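Trestow Institute of Technology
Department of Mechanical and Systems Engineering
Robot Learning from Demonstration
Unit 5 Handout: Recording Demonstrations by Hand and by Remote Control

Course lead: Sofia Panagiotou
Laboratory instructor: Telmo Vidal
Teaching assistants: Ye-ji Jin, Mpho Engelbrecht

Reading before class: Course reader, chapter 4 (all) and chapter 6, first two sections. Students who missed Unit 4 should also review the notes on coordinate frames, as the terms "base frame" and "tool frame" are used below without further definition.

5.1 Purpose of this unit

In Units 1 through 4 the motion of the arm was written out in advance by the programmer. Beginning with this unit, the motion is supplied by a person, and the program is fitted to what that person did. The quality of the result depends heavily on the quality of the recordings. A learning method cannot recover information that the recordings do not contain, and it will copy habits that the demonstrator did not intend to teach.

By the end of the unit, students should be able to choose a suitable way of giving demonstrations for a given task, record a set of them under controlled conditions, and decide which recordings to keep.

5.2 Terms

Demonstration. One complete performance of the task, from the agreed starting position to the agreed finish.

Episode. The stored record of one demonstration, including camera images, joint positions, gripper opening, and time stamps.

Operator. The person giving the demonstration.

Policy. The rule, learned from the episodes, that chooses the next action from the current observation.

5.3 Hand guiding

In hand guiding, also called kinesthetic teaching, the operator takes hold of the arm and moves it through the task. The motors are set to offset the weight of the arm so that it can be moved with little force.

The method is easy to learn. Most students produce usable episodes in their first session. The operator feels contact directly, which helps in tasks such as seating a part or following an edge. Every recorded position is also one that the arm is known to be able to reach.

There are two main drawbacks. The operator's hands and forearms may enter the view of the cameras, and a policy trained on such images may come to depend on them. The operator must also stand close to the arm, which limits the method to light arms running in a reduced-force mode.

One common way around the first problem is to record joint positions during hand guiding and then play the motion back with the operator standing clear, storing the images only during playback. This works when the objects can be returned to the same starting positions. It works poorly with cloth, liquids, or anything that rolls.

5.4 Remote control

In remote control, or teleoperation, the operator moves an input device and the arm follows. The course uses two types.

Leader arm. A small arm with the same joint layout as the working arm. The operator moves the leader, and the working arm copies its joint angles. Joint limits are felt in the hand, and students generally find the motion natural after some practice.

Handheld controller. The operator moves a tracked controller in space, and the software computes joint angles that place the gripper at the matching position. The controller takes up less room, but the arm may slow or stop near awkward postures, and the operator receives no warning through the hand.

With either device, the operator should work from the camera views whenever possible. An operator who watches the table directly may act on information that the policy will never receive. If the target is hidden from the wrist camera at the moment of grasp, but the operator can see it by leaning to one side, the episode will contain a correct action with no visible cause.

Delay must also be considered. Students should move at a steady pace and avoid quick corrections, which tend to overshoot and then appear in the data as if they were part of the task.

5.5 Planning a set of demonstrations

Before recording, each group will write a one-page plan stating the task, the starting position of the arm, the range of object positions, and the condition that marks the finish. Vague finish conditions are the most frequent cause of lost marks. "The part is placed" is not sufficient. "The part rests flat inside the marked area and the gripper is open and clear of it" is acceptable.

Object positions should be varied on purpose. A group that always sets the object down in the same spot will obtain a policy that moves to that spot whether or not the object is present. Lighting, by contrast, should be held steady for this assignment. Variation in lighting is treated in Unit 7.

All members of a group should agree on one strategy. If one operator approaches from the left and another from the right, a simple policy may average the two and travel straight into the object. Methods that handle several strategies are covered later in the term.

5.6 Keeping and discarding episodes

An episode should be discarded if the finish condition was not met, if the recording was started late, or if any camera stream is missing. An episode should be kept if the operator made a small error and recovered from it smoothly. Recoveries are valuable, as they show the policy how to return from positions that a perfect performance would never visit.

Long pauses should be trimmed only at the beginning and the end. Groups may not edit the middle of an episode.

5.7 Laboratory assignment

Each group will record 26 episodes by hand guiding and 26 by remote control, using the same task for both. Episodes are to be saved to the Goodall server under the group number. Eighteen episodes from each set will be used for training, and the remainder will be held back for checking.

The report should compare the two sets with respect to episode length, smoothness of motion, and number of discarded attempts. Reports are limited to 1000 words, excluding tables, and are due on 16th April. Questions about the server should be directed to Mpho Engelbrecht. Questions about grading should be directed to Ye-ji Jin.

The emergency stop must be within reach of a second group member whenever the arm is powered, including during playback.

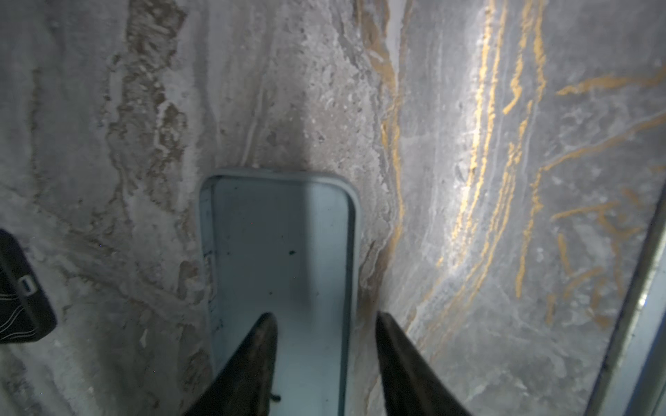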